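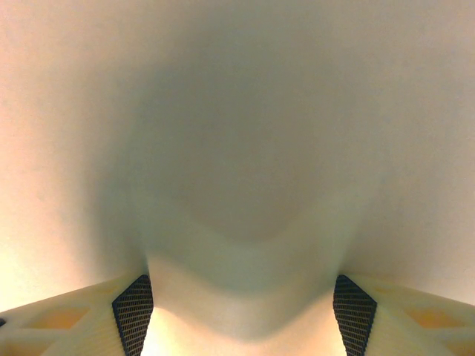 Against White

April 18, 2020

I have now spent long enough indoors to form a view on my walls, and the view is that they are the wrong colour. They are the colour everyone's are. The tin called it Stokari Cream and charged me for the name, and I applied two coats of it one December in the belief that I was making a decision.

People who sell paint will tell you that off-white is neutral. It is nothing of the kind. Off-white is a sort of weather. By the window mine is beige, with a suspicion of green. Near the lamp it goes the orange of a tinned peach, and wherever I stand to inspect it there is a large grey smudge, which is me. I own a single pot of paint and live with 18 colours, none of which I would have picked.

The defence is that pale things make a room look bigger. Bigger than what? My sitting room is the size it is. Painting it cream has merely made it look like a small room in which somebody has been careful. The same reasoning gave me a cream sofa, cream crockery and a cream lampshade, and on dull afternoons I have put a cup down on what I took to be the edge of the shelf and was air.

I blame the catalogues. Bajwa used to do a decent bottle green, and a brown you could spill gravy on. The current chart has 80 shades and I would defy anyone to tell the first eight apart without reading the backs. They are named after oats, linen and various sorts of fog. A friend swears by one of them and cannot remember which, and has had to repaint an entire landing over a scuff.

There is also the matter of selling the house, which is the real reason any of us do it. We decorate for a stranger who will arrive one day, admire our restraint and paint the lot dark blue. I have been keeping the place nice for this person for years and they have yet to contribute to the heating.

So I have ordered some red. It is for the hall only, and I have kept the receipt.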